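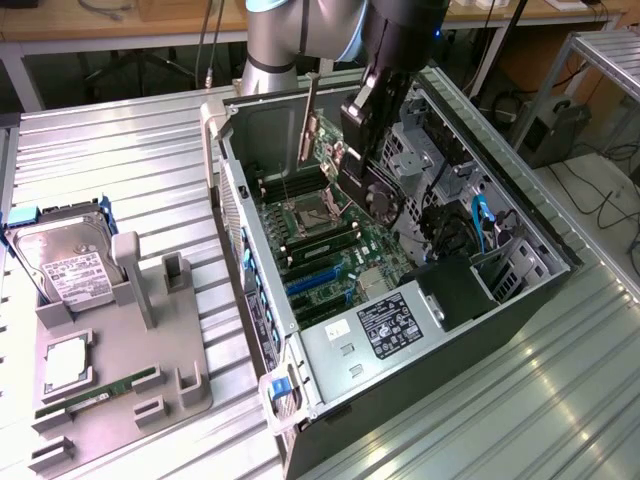

Gripper over the motherboard, side panel off

Home | Shows | Calendar | Forum | Support | Log in

Ticket 1573: Next episode countdown wrong for Sundum
Status: open
Product: Usero episode guide

Opened Jan 28, 2025

The show page for Sundum gives the next episode as series 3, episode 2, and the countdown reached zero last night. The episode wasn't on. The channel's own listings have it a week later. My calendar feed has the old date as well, and I got the email alert for it.

Tried so far:
- Logged out and back in, no change.
- Removed Sundum from my watchlist and added it again. Same date.
- Checked Jakab, which is on the same channel. That one is right.

Reply from support

Thanks for the details. The channel moved Sundum after we had taken in the January schedule, and our copy kept the first date. We have corrected the episode page by hand. Calendar feeds refresh every 30 minutes, but some phone calendars only check once a day.

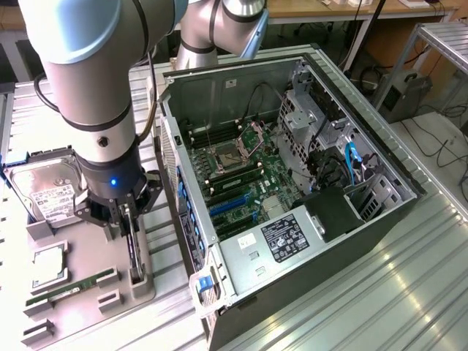 Parts tray with hard disk, CPU and RAM

Update from user

Episode page is now right and so is the countdown. The calendar still shows two entries for the same episode, old and new. Roltar has a double entry too, which I hadn't noticed before.

Reply from support

Please delete the feed from your calendar and subscribe again using the link under Settings. We are checking the dates for Roltar separately and will leave this ticket open until that is done.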